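11 April 2019 -- rack work, day notes

Aim for today: get the arm to find the clear rack without any markers on it and line up with a named hole. Pevero method, as written up in the El Idrissi draft, with our change to the search step (score the hole pattern as a whole, don't hunt single circles). Clear plastic on purpose. The opaque rack was too easy and told us nothing.

Black cloth down over the bench before starting. Tried it bare first thing and the edge finder kept locking on to the table. With cloth the rack outline comes out as thin bright lines and the fit settles in 2 passes most of the time. Keep the cloth. Don't iron it, we want the creases in the data.

Rack set at an angle to the table edge and moved by hand between runs. Do NOT square it up, it makes the numbers look better than they are. 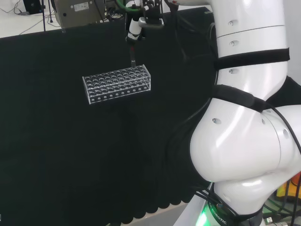
158 tries logged by lunch in the Jillow sheet. Old search (single circles) still wanders when the overhead light is straight on the top plate -- picks up a hole one row over and is quite sure of itself. New one holds the row but sometimes gets the near and far ends swopped. Makes sense, pattern looks the same both ways round. Needs a tie-break. Maybe just use last known pose, cheap and dull but fine.

Offsets: back row fine, front row drifting as the arm reaches out. Thought it was the hand-eye numbers, redid them, no change. Then checked the tool offset and the length was an old value from August. Fixed. Tries before 32 are therefore no good for the offset table, leave them in for the search table only.

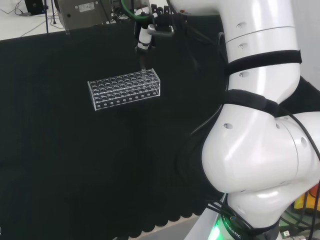
Afternoon. Slowed the last part of the approach down and the scatter got smaller, so some of what we've been calling vision error is plainly the arm still settling. Should of checked that weeks ago. Set the pause to 583 ms in the Jikport config and left it. Anyone changing it please write it in here, not on a sticky note.

Rack has a second layer of holes lower down and from a low angle the two sets overlap. Search will happily fit the lower one. Put a height limit on it, seems ok, not tested much.

Tube side: clear glass is a pain to segment, same trouble as the rack but smaller. For now we take the tip position from the gripper and ignore vision for the tube altogether. Means any tilt in the grip goes straight into the error. Live with it this week.
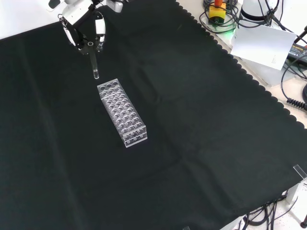
To do next

- tie-break for swopped ends
- rerun front row with the right tool length
- lower-layer check from at least a few more rack positions
- measure tube tilt in the grip, even by eye would be a start
- tidy cables by the base before the long reach runs
- ask El Idrissi side which light setting they used, draft doesnt say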